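Network cable in the same trench as mains to the shed?
Plideck Forums > Home Wiring

ldierckx
July 13, 2022
Running data out to a detached shed, 53 m from the house. The electrician is digging for mains anyway.
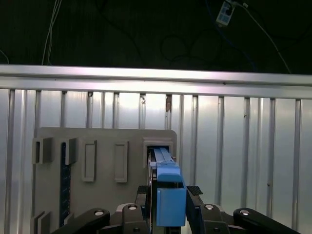

Can I drop outdoor-rated Cat6 in the same trench, or does it need its own? He quoted $1,547 for the trench and mains. A second trench adds $908.

nirn_owner
Same trench is fine if you keep the separation your local rules ask for. Separate conduit, and put the data one in a different colour.

Evangelista
Disagree on the copper. Two buildings, possibly two earths, and a long conductor between them. Use fibre. Pre-terminated multimode costs little more than decent direct-burial Cat6 and it doesn't care about the mains beside it.

nirn_owner
Ethernet ports are transformer isolated. I've had copper to my garage for 5 years with no faults.

Evangelista
Isolated to a point. A nearby lightning strike will exceed it. Unshielded is less bad than shielded bonded at both ends, but I still wouldn't.

ldierckx
Does fibre need a bigger conduit? I had 25 mm in mind.

Evangelista
25 mm will pass most pre-terminated plugs if the bends are sweeps. Measure the pulling eye first. Leave a draw string in.

preltura_liesbeth
Also check who is allowed to install it where you live. Here the data run needs a registered cabler, same trench or not.

ldierckx
Going with fibre in its own conduit, same trench. Will ask him about the cabler.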